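Zamfira Barbu
2018-02-08
A short thread on what we finished in January at Jollska. It's a grasping result, a small one, and the write-up is still a draft.

The question: how much does a policy learn from demos where a person holds the gripper in their hand, with the camera riding on it? No arm at all during collection. We only use the arm for testing.

We recorded 200 demos of one task. Reach into a clear tray, pick up a ball, lift it out. Two people did the recording, me and a student, and we swapped every hour or so.

Clear plastic is the hard part. Our depth sensor gives garbage on it, so we dropped depth and went with color images only - the same view at training time and at test time.
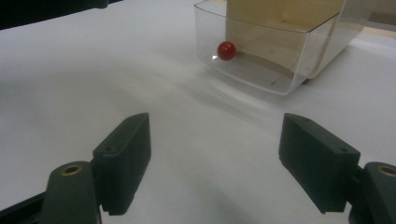
View from the gripper camera. Fingers open, red ball in the tray.

The fingers are always in view. I used to mask them out. Dunstan, our older code base, did that by default. This time I left them in and the policy got better at judging the gap. I'd like to run that comparison again before I put a number on it.

On the arm, we ran 60 trials and got 39 successes. A trial counts if the ball leaves the tray and stays in the fingers until the arm stops moving.

Most of the failures were the same thing: a finger comes down on the rim of the tray and pushes it. Then the ball rolls and the policy keeps going for the old spot. It has no memory past 2 frames, so I wasn't surprised.

A few others were plain slips. The pads are flat and the ball is glossy. We tried tape on the pads for a day and took it off again, it peeled.

What we didn't test: other trays, other balls, other lighting. Everything was on one white table. Please don't read this as "transparent objects are solved."

Next is a longer history for the policy, then the same task on the bench at Clerncombe, where the light is worse. Demos will go up once I've cleaned the timestamps - the first batch has a clock offset I still need to fix.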